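Section 4. Oiling the top

By now your table should be sanded to the last grit in section 3 and wiped down. I use Zarnier oil for this part, the clear one, and I've used it on every table since I moved to Podelbridge. Other oils work too, but then follow the times on their can and skip mine.

1. Take everything off the top, even the stuff you think you can work around. I once oiled right up to a fruit bowl and had a pale ring to look at until July.

2. Look across the grain in low light. Any scratches you missed will jump out at you.

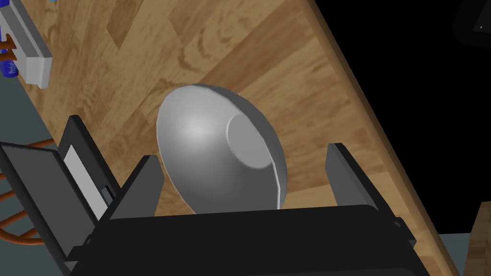

Fig. 7. Honey-brown planks with darker streaks in the grain.

3. Stir the can, slowly. Don't shake it! Bubbles dry into little craters.

4. Fold a lint-free rag into a pad, pour a small puddle on the wood and spread it along the planks. On a long top I do half the length at a time — any more and the first part gets sticky before I'm back with the dry rag.
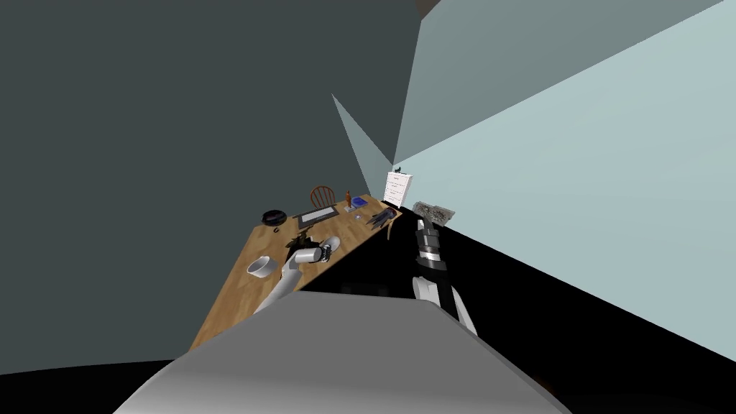
Fig. 8. A long wooden table with plenty of bare room beside it.

5. Wipe off everything that's still sitting on the surface. Give it 2 hours and do a second thin coat.

CAUTION: Oily rags can catch fire on their own. Lay them flat outdoors until stiff, or drop them in a bucket of water. Please don't ball them up in the trash.

Note on dry spots: thirsty planks may look blotchy after the first coat. Leave them alone.

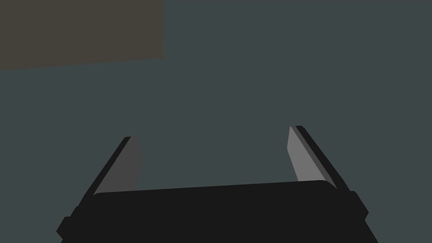

Bernardo Correia wrote in to say that his blotches were still there after the second coat, and that a third one, put on with a Cui pad and almost no oil, evened them out by morning.

6. Do the edges last, with whatever is left in the rag. I like to go all the way around in one pass, and that takes some elbow room. If your table stands over in a far corner like this one, drag it out first so you can reach the long sides without leaning over fresh oil.

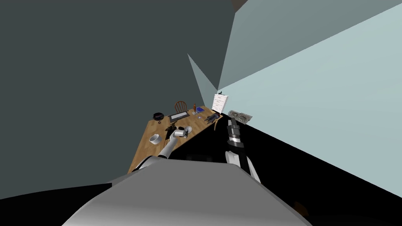

7. Let the oil cure before you set anything heavy on it. I wait a full week, and I keep wet glasses off it longer than that. Light use is fine after the first night if you're careful, though a table tucked into a corner of the room gets less air on the wall sides, so I give those edges an extra day.

Waxing is in section 5.

Last changed November 2003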